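Clothing swap returns to Ukbridge hall with longer hours

The Ukbridge clothing swap will open again in September at the Lewis Street hall, with an extra hour in the evening and a separate table for shirts, organizers said.

The swap took in 1561 items over its last season, up sharply from the year before. Most were adult shirts, sweaters and children's pants. Anything without holes or bad stains is accepted, and visitors can take home as many pieces as they bring.

Rhiannon Voyle, who runs the swap, said shirts had become the hardest thing to keep in order.

"People dig for the size, and by noon the whole table is one pile," Voyle said. "We fold it, and an hour later we fold it again."

Under the new setup, shirts will be sorted by size first and by type second, with flannels and heavier cotton kept together at the end nearest the door. Sweaters and coats will stay on the rails along the back wall. Shoes are not being accepted this season.
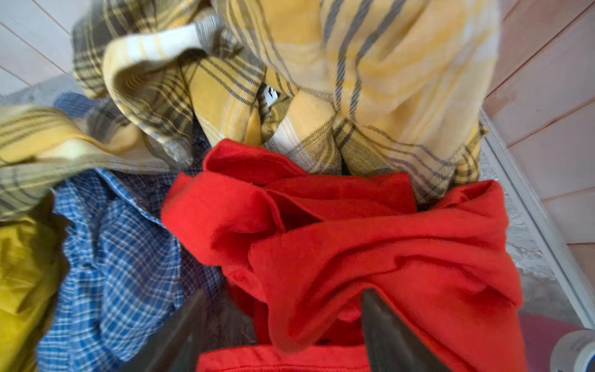

A yellow plaid flannel and a blue checked shirt in a heap of clothes to be sorted.

Sorting takes up most of the work between sessions. Each piece is shaken out, checked at the collar and cuffs, buttoned at the top and folded to the same width so that the stacks stay upright. Items with a missing button go into a box for Delyth Jarman, who does the repairs at home and brings them back the following month.

Jarman said she mended 83 pieces last season, nearly all of them shirts.

"Plaid is easy because a small repair gets lost in the pattern," she said. "Plain white is where you have to be careful."

Labels cause their own trouble. Many are faded from washing or have been cut out, and sizes differ a good deal from one maker to the next. Sorters will now measure unlabeled shirts across the chest and pin a paper tag to the collar. Voyle said the tags should be left on until the shirt is taken home.

The hall has room for 42 people at a time, and a line formed outside at several of the spring sessions. Doors will open at 10 a.m. and close at 7 p.m. instead of 6 p.m. Drop-offs will be taken until 5 p.m. - anything brought later will be held for the next session.

Máté Lengyel, who came to most of the spring sessions from Grunenbridge, said the later closing time would help people who work days.

"I used to get there with ten minutes left and grab whatever was on top," Lengyel said.

Clothes should be washed and dry, and brought in bags that can be left behind. Entry is free. Leftover items will go to a textile recycler at the end of the season.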